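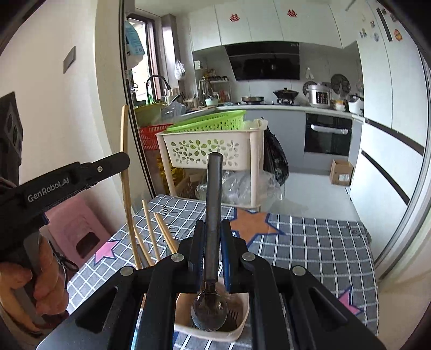

Re: [algate-equip] Fall order: handhelds, tables, the usual begging

List: algate-equip
Date: 20 July 2024

The earlier message said:

> Before I put numbers in the sheet for September, can someone who has stood in a kitchen with these things tell me what we need? The Jorkovum quote has a line for handheld grippers, a line for spare fingers, a line for "accessory kit" and a line for "onboarding." I understand the first one.
>
> I'd also like to know why we can't buy singles. The spoon-into-utensil-holder task only needs one hand as far as I can tell. If we bought singles we could have twice as many people collecting and I could stop getting emails about the schedule.
>
> Last thing: does anyone object to moving all of it to the Cidesholm room? There's a proper bench there and it would save paying for kitchen time.

Taking these in the order I feel like.

Pairs. Please buy pairs. Yes, you can put a spoon in a utensil holder with one gripper, and if that were the whole task list I'd be with you. But look at what's coming in the fall: lids, bags, anything in a jar. With a single, the other hand goes in bare to steady the jar, and then that take is no use for a two-arm setup. We'd be paying for the time twice. Also, people who start on one gripper get attached to their habits and have to be talked out of them later, and I'm the one who does the talking.

The quote is 725 per gripper, which I agree is a lot for something you squeeze. Four pairs would cover us. Three would cover us if nothing ever broke and no one ever left one in a car. I'd put four in the sheet and let someone else talk us down to three, so that it feels like a victory for them.

Spare fingers: yes, and more than they suggest. The strip on the inside of the jaw is the part that does the work, and smooth metal handles are hard on it. Once it starts to lift at a corner, everything slides, the operator squeezes harder, and then we get a message to this list asking whether the calibration has drifted. It hasn't. Change the strip. I asked Mohammed Supply whether they'd sell us plain strip by the roll and they said they'd look into it, in the tone of people who would not be looking into it. I'll ask again.

Accessory kit: I opened the one we got last time. Wrist straps, a few screws, a screwdriver that fits most of the screws, and a carrying bag that fits one gripper if you take it apart. The straps are worth having. Everything else you can get from a hardware store and have money left over for lunch. See if they'll sell straps on their own.

Onboarding: 30 minutes on a video call, during which a pleasant person shows you how to open and close it. Strike it.

Now Cidesholm. I object. The bench is lovely. It's gray, it's level, the light is the same all day, and every take we ever recorded on it looks like every other take. What we're short of is kitchens that somebody cooks in: a patterned tablecloth, a pink stool, magnets on the fridge, baskets stacked on carts, pots on the stove. You can't order that from a catalog, and I'd hate to see the estimate if you could. Keep the kitchen money. If something has to go, take it out of the bench.

A few things that aren't in the sheet and should be:

- Cutlery. It sounds silly until you notice how often we turn up with the same spoon. Get mixed handles, some thick, some thin, dark and shiny both. Thrift store, one bag, done.
- Utensil holders. The light plastic ones tip when the spoon goes in at an angle. Buy a couple of heavy ones too, so we have both kinds.
- Chargers. One per gripper, labeled. The current arrangement is one charger and a lot of goodwill.
- Storage. At the moment the grippers live in a cookie tin. It's a good tin, but it was meant to be temporary.

I haven't costed shipping. The last Jorkovum box went to the old Algate address, where it was signed for by somebody with unreadable handwriting, so please check which address they have on file before you send the order and not after.

If the total comes out too scary, move the cutlery to my line. I can probably defend a bag of spoons.

(Whoever has the other screwdriver, I'd like it back.)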